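The Green Stand

The white table at Gevside stood against the tiled wall. 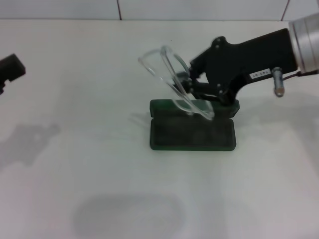 1. Saturday

Delia Huenchumán had been told, more than once and by people who loved her, that a woman does not need to clear her whole kitchen table just to find a place for one small thing. She cleared it anyway. The sugar bowl went to the windowsill, the bills went into the drawer with the other bills, and the radio went onto a chair, where it kept on talking about the weather in Lumham as if nothing had happened to it.

Then there was only the table, white and wiped down twice, and the green stand in the middle of it.

It had come in the mail from her sister-in-law, Mirta Salinas, wrapped in a pillowcase and enough tape to hold a barn together. There was the stand, dark green, with a shallow tray in front and a taller part behind, and there was the clear plastic piece that came with it, curved like half an eggshell and so light that Delia had nearly thrown it out with the wrapping. The note was dated 23 October 2021 and said, in Mirta's big slanting hand, "This was on Mama Riquelme's dresser. You will know what it's for. Call me when you have it."

Delia did not know what it was for. She had read the note standing up and then again sitting down, and she had turned the clear piece around in the light from the window, and she had tried to remember that dresser, which she had dusted every week of her life from the age of nine until she married and moved to Gevside. She remembered the comb. She remembered the saint with the chipped nose, and the dish of hairpins, and the bottle of Flarnedetti cologne that was only opened for weddings and for the dentist. She could not for the life of her remember anything green.

2. The Telephone

"Well, it goes on the back," said Mirta, when Delia finally called. "The clear part. You sort of lean it there."

"Lean it how?"

"On a slant. Are you doing it?"

"I'm holding the phone, Mirta."

"Then put me down and do it, I can wait. I have beans on, but they're slow beans."

So Delia laid the phone beside the sugar bowl and tried it. She set the narrow end of the clear piece down against the rear of the stand, and it slid off. She turned it and tried again, more gently, the way you would put a hat on a sleeping child, and it slid off again and rocked on the table for a while before it made up its mind to stop. She could hear Mirta's voice coming small and cheerful from the windowsill, telling the beans something, or possibly telling her.

"It won't stay," said Delia, picking up the phone.

"It never stayed for me either," said Mirta. "It stayed for Mama. She'd come in from the garden with her hands all dirt, and she'd give it one little push, and there it was. I used to watch her do it. You were always outside by then, you were always up that tree."

Delia looked at the stand. She had been up that tree, it was true, most evenings, with her shoes left at the bottom so as not to scuff them.

"But what did she keep in it?" she asked.

There was a long pause, and the sound of a lid going back on a pot.

"In the tray? Whatever you brought in," Mirta said. "Buttons. That blue bead. You'd come in to supper with your pockets full and drop it all on the hall floor, and she'd pick it up after you'd gone to bed and put it in there, and put the top on so the cat wouldn't get it. I thought you knew. Didn't you ever wonder where it all went?"

Delia had not wondered. She had been a child with very full pockets, and there had always been more where that came from.

3. Supper

They talked until the beans were done, and then they talked a little past that, so that Mirta had to admit the bottom layer had caught. They talked about the price of the bus to Lumham and whether Delia might come in April, when the roads were better, and whose turn it was to be stubborn about who would sleep on the couch.

Afterward the kitchen was quiet, apart from the radio on its chair. Delia put the sugar bowl back, and then the bills, because she had remembered one that was due. She left the middle of the table alone. She went through her apron pocket and found a button from her good gray coat, which she had been meaning to sew on since the first cold morning, and she dropped it into the tray. It made hardly any noise.

Then she picked up the clear piece by its rim, and leaned it over on its slant, and gave it one little push.

It slid off. She laughed out loud, all by herself, and pulled up a chair to try again.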